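3. Objects at Rest on the Shared Tabletop

3.1 Setting and terms

The tabletops discussed in this section belong to the Olton kitchens, a group of shared cooking rooms used by tenants who do not otherwise live together. Each kitchen has one large table that serves for preparing food, for eating, and for putting things down between the stove and the cupboard. We use the word "resting place" for any spot where an object is left without being in use, whether or not anyone would call that spot its home. A utensil holder is a home for a spoon. The bare table a short reach away is a resting place for the same spoon, and sometimes it is the place where the spoon spends most of its day.

Following the scheme worked out in the earlier Pukholm study, we sort kitchen objects into three classes. Standing objects stay on the table from one meal to the next: holders, jars, crocks. Traveling objects come out for a meal and are meant to go back. Paired objects are made of two parts that can be used, washed and stored apart, such as a pan and its lid. The classes overlap. A pan with a lid is both paired and traveling, and we coded it as paired wherever both parts were on the table.

The coding sheet records the class of each object, the part of the table it occupies (front, middle, back), its nearest neighbor, and whether it could be picked up without moving something else. In all, 205 table states were coded. Tenants were not asked to tidy, and no instructions were given about where anything should go.

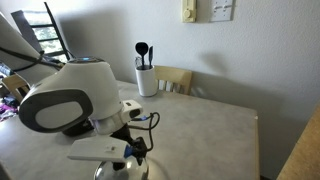 3.2 Standing objects and the back of the table

Standing objects gather toward the back. This was the most regular result we found, and it held in kitchens where the table meets a wall and in those where it can be walked around. A white cylindrical utensil holder was a typical case. Tenants described the back of the table as the part that "looks after itself," meaning that things there do not get knocked or wiped around. The front is kept for work.

The contents of holders were less regular than their position. Most had a mix of spoons and spatulas, with a whisk in some of them. Long-handled tools were placed with the working end up in nearly every case, which makes them easy to tell apart but leaves the handles crowded together at the bottom. Tenants who cooked often took this arrangement for granted. Those who cooked rarely were more likely to lay a tool flat beside the holder than to return it, and they gave the crowding as the reason.

A second standing object, usually a jar or cup for silverware, was present on many of the tables. It was coded separately from the utensil holder even where the two stood close. The two containers seem to be treated differently. Tools for cooking were borrowed freely, but several tenants brought their own forks to the table and carried them back to their rooms, so the level of the silverware jar rose and fell in a way that the utensil holder did not.

3.3 Paired objects: the pan and the lid

Paired objects gave us the most trouble in coding and, in the end, the most to report. The earlier scheme has only two states for a pair, joined and parted. We found that parted pairs differ a good deal among themselves, and we added a measure of how far apart the two pieces lie, taken in pan widths from rim to rim. A pair was called "close" when the gap was less than one pan width and "open" when it was more. Pairs in which one piece was off the table were left out. 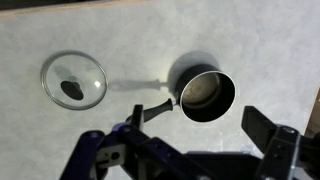 Nekoter Working Group on Domestic Space
Section authors: Pandey (coding and text), Nekoter (figures)

Figure 4. Small black saucepan and glass lid set down separately on a gray tabletop. The lid has a black knob and a thin metal rim.

The parted pair in Figure 4 is of the kind we met most often: a small saucepan and a clear lid, both on the bare surface, with nothing between them. In 70 of the coded states a pan and its lid were on the table together but not joined. Tenants offered different accounts of this. Some left a lid off so the pan could air. Others said they put the lid down first, to have a free hand, and then forgot it. One group of answers had to do with sharing - a pan with its lid on looks full, and other tenants will leave it alone, while an open pan can be seen to be empty and is taken as free to use.

The handle matters too. A long handle makes a small pan take up much more of the table than its body would suggest. We noted the direction of the handle for every pan, using the nearest edge of the table as the reference. Handles that pointed over the front edge were rare, and tenants said they had been told as children not to leave a pan that way. Handles that ran along the table, or toward the back, were common. A lid was seldom placed on the handle side if there was room elsewhere, but the numbers are small and we do not make much of this.

Lids were laid with the knob up far more often than with the knob down. We had expected the opposite for glass lids, given that a lid just taken from the stove leaves a ring of water if it is put down on its rim. When asked, tenants agreed that this was true and said that they wiped the table anyway. A lid resting on its knob rocks, and in a shared kitchen it is likely to be bumped.
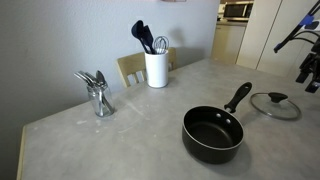 3.4 Clear surface between objects

It would be easy to read a table with a pan, a lid and a pair of containers on it as untidy. Tenants did not read it that way. In the card-sorting task, given to 16 of them on a Sunday afternoon in the common room, tables with a few well-spaced objects were put in the "tidy" pile about as often as tables that held only standing objects. Tables with the same number of objects pushed together were sorted as untidy much more often. The spacing counted for more than the presence of traveling objects, at least when those objects looked ready for use.

This fits what we saw in the coding. An object that can be lifted without shifting its neighbors was rarely mentioned in complaints. The complaints that tenants wrote in the kitchen notebook were mostly about stacked pans, tools left under other things, and lids whose pan could not be found. The last of these came up again and again, and it is the one complaint that concerns paired objects alone.

Two limits should be kept in mind. The Olton tables are large for the number of people who use them, and on a smaller table there may be no room for an open pair at all. The coding was also done between meals, when most objects were at rest, and says little about how the same surfaces are used while someone is cooking. Section 4 takes up the second point with the mealtime notes.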